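The ship was called the Miranda and she carried 2000 passengers when she was full. In the week before Christmas she was always full. I had been on board for eight months, two of them at the guest desk, and I still got lost on the lower decks.

I studied bridges at university. My father kept the diploma in the front room, next to the clock, and when people asked what I did he told them I was an engineer who was traveling. That was partly true. I had worked one winter in an office where we checked load tables, and in April I saw a notice for cruise staff and filled in the form at my desk. They wanted languages and a clean medical. I had both.

My cabin mate worked in the spa. She had grown up on a dairy farm and she still woke at four, whatever shift she was on. She would lie there in the dark with her eyes open and not move, so as not to wake me, and I would wake anyway and lie there too. We never talked about it.

## Gritotus

We were due in Gritotus at seven in the morning on 21st December. It was a small port with one good pier and a market that sold wool and honey. Passengers liked it. The daily sheet promised them a coach tour to the salt caves and a choir on the quay.

At five the captain decided we could not go in. The wind had come around to the east and the pier was open on that side. By the time I got to the desk there was already a line, and the line went past the elevators.

I had a card with the words we were supposed to use. Safety came first, then regret, then the revised program. I read it out so many times that I stopped hearing it. Most people nodded and went to breakfast. A man in a yellow jacket asked whether the captain had considered trying harder. I said I would pass that on.

The coach tours were refunded to the cabin account, 100 crowns each, and every refund had to be keyed by hand. My supervisor keyed and I talked. After a while we changed places.

Near the end of the morning an old woman came up with a parcel wrapped in brown paper. She didn't want a refund. She hadn't booked the caves. She had a sister in Gritotus, and the sister was going to be at the gate at eight, and the parcel was for her.

"Does she have a phone?" I asked.

"She has one. She doesn't pick it up."

I said we could call the port office. She thought about this for a time with her hand on the parcel.

"She'll be cold by now," she said. "She'll have come early."

I called the port office. It took four tries. A boy answered, or someone who sounded like a boy, and I told him there was a lady at the gate waiting for the Miranda. He said there were a lot of people at the gate. There was a choir. I asked the old woman what her sister would be wearing.

"A green coat," she said. "She's had it since before I was married."

The boy put the phone down on something hard and was gone almost ten minutes. My supervisor looked at me and looked at the line. I kept the receiver against my ear. I could hear wind, and a door that didn't shut properly, and once a bit of singing.

When he came back he was out of breath. He had found her. He had brought her in and given her a chair by the heater, and did I want to speak to her.

I passed the receiver across the desk. The old woman held it a little away from her head, the way my grandmother used to. They spoke for perhaps a minute. It seemed to be mostly about the bus home. Then she gave me the receiver back, thanked me, and picked up the parcel.

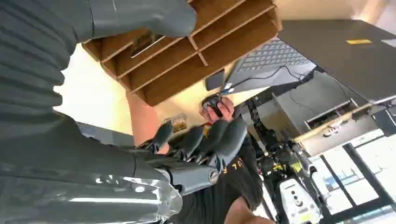
## Wurkell

We went on to Wurkell instead, a day early. There was nothing arranged for us there. The shops were closed when we tied up, and a few hundred people walked up the hill and down again and came back on board for lunch.

I had two hours off. I put on my own coat and walked as far as the post office, which was open until noon, and found the old woman ahead of me at the counter. She was arguing with the clerk about the price. The parcel would take a week to get to Gritotus, he told her, maybe longer with the holiday. She could see Gritotus from her cabin yesterday, she said. He said that wasn't how it was worked out.

She paid. She counted out the coins and he put them in the drawer and stamped the paper three times.

Outside she asked me whether I had family. I said my parents, and a brother. She asked what they thought of me working on a ship.

"My father says I'm an engineer," I said.

"And are you?"

"I know how a pier is built."

She said that would have been more use to her the day before. We walked down the hill slowly, on account of the ice. She told me what was in the parcel, which was a pair of sheepskin slippers and a jar of plum jam, and then she told me about the jam. She had been making it the same way since she was a girl. Her sister thought it was too sweet and had said so every year.

At the gangway she showed her card and went in without looking back. I stayed on the quay for the time I had left. There was a freighter across the harbor, the Horo, unloading timber, and I watched the crane swing out and back. The operator was good. He never had to correct.

My shift started at two. There was a line when I got there, not a long one. A couple wanted to change their dinner table, and after them a girl had lost a glove, a left one, red, somewhere between the pool and the theater. I took out the lost property book and asked her what deck she had been on last.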